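Our visit to the Hotard workshop in Traltgate was in May, and we had 2 hours for it. The building is from 1951, but the cell is new. It has two arms at one table, and the people of Whitelaw look after it. Before the real table is touched, each change is first tried in simulation.

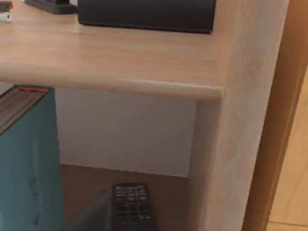
The maintenance plan is what I wanted to understand most. After every 1000 cycles they check the fingers, the cables and the zero position of each joint. The same checks exist in the simulated room, and there they also practice difficult reaches. A remote control on a low shelf, with a tall teal book standing near it, is a good test – the gripper must go under the desktop and not hit the rounded edge.

I asked what happens when a finger is worn. They change both fingers of the gripper together, and then they calibrate again.

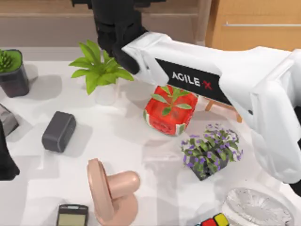

The calibration takes 11 minutes if all goes well. On the day of our visit it was repeated, for a cable was fixed too tight near the wrist. The other group, from Jirnommont, wrote down the cable length for their own cell, and I did the same.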